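Clearing the Round Table: Project Report

Our department has a break room that is half kitchen and half workshop. It has cupboards and a countertop along one wall, a desk with equipment at the back, and a round white table in the middle that everybody wants at the same time. For my project in the Everyday Spaces course I picked that table (my first idea was the Hovton bus station, but it was a long ride every Saturday!) and looked at how stuff piles up on it and how people put it away again.

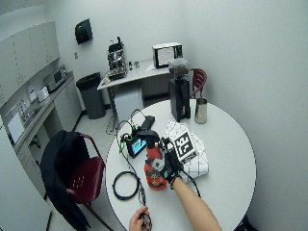 Inna Onyshchenko
Second-year student, Interior Planning, Ramalho group

I chose three kinds of things to follow: cables, paper and what I ended up calling "kitchen strays." A stray is anything that belongs on the counter but lives on the table, and the steel pitcher is the queen of those. I love that pitcher, but it takes up a good spot and people just work around it. Jackets got their own line in my notes too, because a chair with a jacket on it is a chair people don't sit in.

I did 20 visits of 10 minutes each and wrote down what I saw in a notebook, then typed it all into Claltero, the free planning program we use in class. My typed notes came to 2,643 words, and I have to admit a lot of them are the word "cable."

Cables were the big surprise for me. I had expected paper to be the worst, but paper stacks! You push it together and it's one thing. A cable spreads out, hangs off the side and gets caught under whatever you put down next. Everyone has their own way of winding one up as well. Some people go around the hand and elbow, some make a loose loop and drop it on the table, and one of my classmates makes a neat figure eight that I still can't copy.

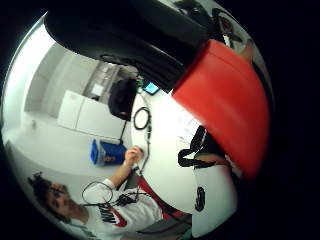
The loose loop is quick and it's what I do at home, but in my notes it came undone more than any other kind, mostly when somebody slid a bag across the table. So my first suggestion is a strip of hooks under the upper cabinets, at shoulder height, plus a few fabric ties from the Cilotitz catalog. My second is a tray for the strays, small enough to carry to the counter in one go. I drew both in Claltero and the plans are in the appendix.

If I get to continue in June I'd like to try the hooks first and leave the tray for later, and I still need to measure the gap above the countertop.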